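The handle on my old floor squeegee finally gave out in June, so I ordered the Nurau with the 2-piece pole. Shipping was quick.

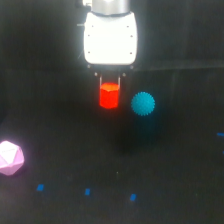

It locks with a twist and hasn't slipped so far. The rubber edge is softer than I expected - fine on tile, slower on the garage floor.

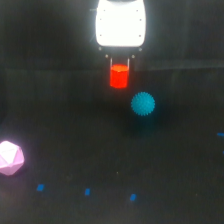 I also looked at the Bikometti, but the head doesn't come off for rinsing. That ruled it out for me.
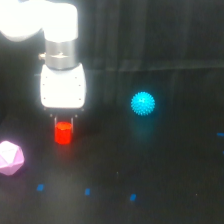 Zuleica Batista wrote that hers needed a new blade after 119 days, and the spare fit without tools.

I'll order one with the next batch.
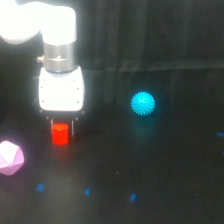
Storing it

Hang it blade up.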